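Ticket : la pince « oublie » la fin du geste sur les objets ronds
Projet : Pralon, tâche « ranger fruits et légumes »
Matériel : pince à main Gekar, deux doigts, patins bleus
Statut : résolu, suivi ouvert
Priorité : normale

Message d'ouverture, 9 h 40

Bonjour à tous,

J'ouvre ce ticket pour un problème sur les démonstrations de mai. On enregistre à la main, avec la pince Gekar, une tâche assez simple sur le papier : prendre un fruit ou un légume et le poser dans le bon récipient. Sur les surfaces dures, tout va bien. Sur les surfaces molles (lit, canapé, couverture), le logiciel Ferau coupe l'épisode trop tôt. Le geste est là, la prise est là, et la dépose manque une fois sur deux.

Sur une série de 26 épisodes, 7 sont rejetés avec le message suivant :

fin d'épisode détectée avant ouverture de la pince

Ce que j'ai déjà essayé :
- redémarrage de Ferau et de la pince
- nouvel étalonnage de l'ouverture, doigts fermés puis grands ouverts
- autre câble
- autre opérateur (même résultat, donc je suis rassuré sur mon poignet !)

Je joins le journal complet. Je suis preneur de toute idée, parce que cette tâche est vraiment chouette et qu'on tient quelque chose.

Réponse du support, 10 h 15

Bonjour, merci pour le journal, il est très lisible. Deux questions :
1. Quelle valeur avez-vous pour le délai d'immobilité dans le profil d'enregistrement ?
2. Pouvez-vous envoyer une vue prise par la pince pendant une session sur surface molle ? Je voudrais voir ce que le suivi de position a comme repères.

Réponse du demandeur, 10 h 50

Délai d'immobilité : 300 ms, la valeur du profil Pralon, que personne n'a touchée chez nous.

Pour la vue, voilà la session sur le lit. La couette se creuse et se regonfle dès qu'on appuie, c'est justement ce qui nous intéresse pour l'apprentissage. Le bac vert n'est pas tout à fait à plat, un coin est soulevé par les plis, et je l'ai laissé comme ça volontairement. 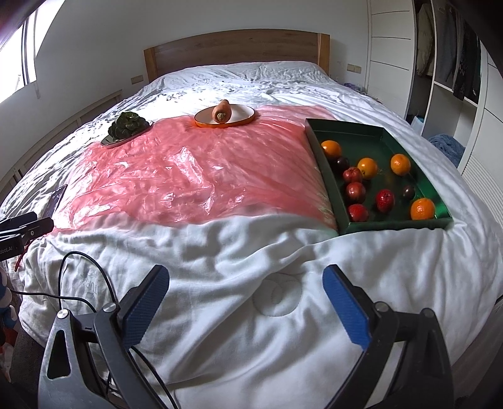

Pièce jointe 1 : vue depuis la pince, tâche sur couette, carotte et légume vert dans leurs plats, fruits dans le bac.

Réponse du support, 11 h 30

Superbe mise en place, merci ! Pour les repères, je ne suis pas inquiet : la tête de lit, les plaques au mur et les portes du placard donnent des points d'accroche loin de la zone de travail. En revanche, la feuille rose est brillante et froissée, avec des reflets qui se déplacent quand la pince bouge. Cela peut gêner un peu le suivi. Je ne pense pas que ce soit la cause des coupures.

Ma piste principale est le délai. Sur une surface molle, l'opérateur ralentit beaucoup avant de lâcher, le temps que l'objet trouve son appui. Si la pince reste presque immobile plus de 300 ms, Ferau considère que la démonstration est finie. Sur une table on ne s'en aperçoit jamais, on lâche tout de suite.

À tester, dans cet ordre :
- passer le délai d'immobilité à 2,000 s (le champ attend trois décimales, avec la virgule)
- cocher « exiger l'ouverture de la pince » dans les conditions de fin
- refaire une série complète sans rien changer d'autre, feuille rose comprise

Gardez les épisodes rejetés, on pourra les relire avec les nouveaux réglages.

Réponse du demandeur, 14 h 05

Alors là, bravo ! Nouvelle série de 26, zéro rejet. J'ai fait exprès de traîner sur les oranges, qui ont tendance à rouler quand on les repose, et l'enregistrement va bien jusqu'à l'ouverture des doigts à chaque fois. La relecture est un régal : on voit la main hésiter, chercher l'appui, puis lâcher. C'est exactement ce qu'on veut montrer au robot.

Petit point en passant : avec le délai long, il reste un bout mort à la fin de chaque épisode, où la pince ne fait plus rien. Faut-il le couper avant l'entraînement ?

Réponse du support, 14 h 40

Oui, mais pas à la main. L'outil de rognage Pacheco le fait à l'import, option « couper après la dernière ouverture ». Laissez quand même une petite marge, le retrait de la pince fait partie du geste et un modèle qui ne l'a jamais vu risque de rester collé à l'objet.

Pour les 7 épisodes rejetés : si le flux brut est encore sur le disque, lancez « réanalyser » avec le nouveau profil. Si Ferau n'a gardé que la version coupée, la dépose est perdue et il faudra les refaire.

Réponse du demandeur, 16 h 20

Flux brut présent pour tous, réanalyse faite, les 7 sont récupérés. Très content, je n'avais aucune envie de les jeter, il y a dedans mes plus belles prises de prunes (c'est petit, ça glisse, on y prend goût).

Rognage Pacheco fait aussi, marge laissée par défaut. J'ai dupliqué le profil Pralon sous le nom « Pralon surfaces molles » pour que les réglages sur table restent intacts.

Note de clôture du support

Cause : délai d'immobilité trop court pour les déposes lentes.
Correction : délai à 2,000 s, ouverture de la pince exigée en fin d'épisode, rognage à l'import.
Suivi : comparer la qualité du suivi de position avec une feuille mate à la place de la rose. Le demandeur s'en charge à la prochaine série et postera les courbes dans ce ticket.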